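Posonmont Shared Workshop
Pre-run inspection checklist: bench arm build, simulation and hardware
Sheet 2, completed 12/10/2018

Status marks: P = pass, F = fail, C = pass with comment, N = not checked

Section A. Base and frame

A1. Base bolts torqued and paint-marked: P
A2. Base plate flat on its mounting, no rocking: C
Comment: slight rock on the rear left corner before tightening. One shim fitted. Recheck after the first ten hours of running.
A3. Cable exit clear of the first joint: P
A4. Sharp edges on printed covers removed: C
Comment: lower cover done with a file. Middle cover still has a ridge along the seam. Acceptable for now, gloves when handling.

Section B. Power and stop circuit

B1. Supply fused at the correct rating: P
B2. Stop button cuts motor power with the controller still live: P
B3. Stop button reachable from the keyboard: F
Comment: lead too short. Longer lead to be made up before any powered run. Arm stays isolated until this line is signed off.
B4. Earth continuity, base plate to supply: P
B5. Controller restarts with motors disabled: P

Section C. Joints and limits

C1. Each joint turns by hand through its full range, power off: P
C2. Soft limits set inside the hard stops: C
Comment: wrist limit was entered in degrees where the file expects radians. Corrected in the Jidunitz settings file. The old copy has been deleted from the shared drive.
C3. Encoder zero repeatable after power cycle: C
Comment: 100 cycles logged, one bad reading on the middle joint. Connector reseated. Log again at the next inspection.
C4. Gearbox noise: P

Section D. Simulation check

D1. Arm model loads with no missing parts: P
D2. Table height in the model agrees with the bench drawing: P
D3. Marker on the gripper faces outward and is not hidden by the wrist: P
D4. Collision shapes switched on for the arm, table and all loose objects: C
Comment: the pan was loading with a solid hull over the bowl, so contacts were reported above the rim. Hull rebuilt in smaller pieces. The step count to settle fell from 3,778 to 1,736.
D5. Gripper clear of the tabletop in the start pose: P 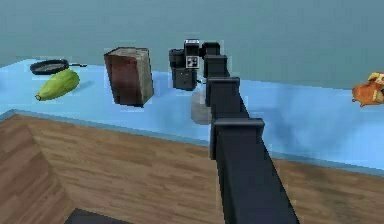

Item D5, simulated view. Gripper empty over the table, marker facing out, upright block to the left.

D6. Objects stay put for the settling period with the arm still: C
Comment: the green fruit model rolled on the first attempt. Rolling friction raised slightly. The upright block stood without correction.
D7. See-through cylinder behaves as a solid in contact tests: P
Comment: it is partly hidden behind the upper links from this viewpoint. Add a second viewpoint before using the view to judge grasp position.
D8. Planned path keeps the links clear of the block: N
Comment: planner not yet updated. Do not copy paths from the September build, as the wrist is longer now.

Section E. Software and records

E1. Controller and simulator use the same arm description file: P
E2. Speed cap set for first powered run: P
E3. Ekance logger writes to local disk if the network drops: C
Comment: works, but the clock is over a minute slow after reconnecting. Set by hand for now.
E4. Stępień wiring drawing updated to match the build: F
Comment: still shows the old motor connector. Pins 3 and 4 are swapped on the drawing. Correct before anyone makes a spare lead.

Outstanding before powered run

B3, stop button lead.
D8, path check against the block.
E4, wiring drawing.

Simulation work may continue. The isolator key stays in the tool cabinet until B3 is cleared, and a fresh copy of sections A to C is to be filled in on the day of the first powered run.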